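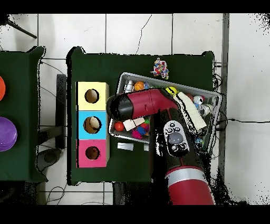 Tema 6. Presupuesto y compra de una célula de manipulación

Asignatura: Planificación de equipos automatizados
Apuntes de clase. Profesora: Siham Sleiman

6.1 De qué se parte

En el tema anterior se definió la tarea: un brazo de mesa que recoge juguetes de formas distintas de una bandeja. En este se trata lo que cuesta montar un puesto así y en qué orden conviene comprar. Los precios no se dan en estos apuntes, cambian cada curso y cada grupo debe pedir los suyos.

El error más frecuente en los trabajos entregados es presupuestar el brazo y dejar el resto en una línea llamada «varios». En el proyecto Susia esa línea acabó con 282 apuntes contables entre tornillería, cables, mesas, juguetes y portes. Quien lleve las cuentas debe abrir partidas separadas desde el primer día.

6.2 Partidas del presupuesto

Brazo. Incluye el controlador, la fuente de alimentación y la licencia de software si se factura aparte. Preguntar siempre si la licencia es anual o permanente.

Efector final. Muchas ofertas no lo incluyen. Pedir por escrito la apertura máxima, la fuerza y el precio de las piezas de desgaste. Con objetos tan distintos como una pelota, un peluche y una lata, la apertura decide más que la carga nominal.

Mesa. Debe soportar el brazo en movimiento sin desplazarse. El color del tablero también se especifica en el pedido: los tonos oscuros y sin brillo ayudan a separar los objetos claros del fondo.

Bandejas y contenedores. El metal resiste bien los golpes, pero un borde con reflejos puede dar problemas a la visión. Comprar una unidad de prueba antes que el lote completo.

Objetos de trabajo. Se tratan como consumible. Conviene mezclar rígidos y blandos, lisos y con textura, y añadir piezas apilables como los cubos con agujero. En Susia se compraron más de 200 juguetes y la reposición se cargó a la misma partida.

Cableado y soportes. Canaletas, bridas, pasacables para el suelo, pies para los equipos. Es la partida que se olvida con más facilidad. Un cable que cruza una zona de paso debe ir protegido, y esa protección se compra.

Instalación y puesta en marcha. Horas del proveedor, desplazamiento y formación. Si el laboratorio asume el montaje, las horas propias se cuentan igual.

6.3 Comparación de ofertas

Para el ejercicio se usan dos proveedores, Grumitz y Rizk. Las ofertas están en la carpeta compartida.

Grumitz ofrece el brazo con controlador y 2 años de garantía. El efector va aparte, como opción. La formación está incluida si se hace en sus instalaciones.

Rizk ofrece el conjunto completo, efector incluido, con un plazo de entrega de 6 semanas. La garantía excluye las piezas de desgaste y el transporte de la unidad averiada corre por cuenta del cliente.

Las dos ofertas no se pueden comparar por el total. Primero hay que llevarlas al mismo alcance: sumar el efector a la primera, sumar el transporte y los recambios a la segunda, y quitar de ambas lo que el laboratorio ya tenga.

6.4 Orden de compra

Ketill Hjaltested, que llevó la compra del puesto Biko, recomienda este orden:

1. Medir la sala y comprobar las tomas eléctricas.
2. Cerrar el brazo y el efector en el mismo pedido, o con compatibilidad confirmada por escrito.
3. Pedir la mesa cuando se tenga el plano de la base del brazo.
4. Comprar soportes, cables y protecciones con las longitudes ya medidas sobre la planta.
5. Comprar bandejas y objetos al final, una vez comprobada la apertura real del efector.

En Biko la mesa llegó antes que el plano y hubo que taladrarla de nuevo. El coste fue pequeño, pero se perdieron los días reservados para la puesta en marcha.

6.5 Gasto recurrente

El presupuesto debe cubrir también el segundo año: recambios del efector, licencias, reposición de objetos y revisión de cables. Si el centro cierra cuentas en diciembre, los recambios se piden antes del cierre y se dejan en almacén.

6.6 Trabajo para entregar

Por parejas. Hoja de cálculo con las siete partidas del apartado 6.2, las dos ofertas llevadas al mismo alcance y una página con la elección razonada. Indicar qué cifras son de catálogo y cuáles proceden de una oferta firmada. Las partidas sin justificante se califican con cero.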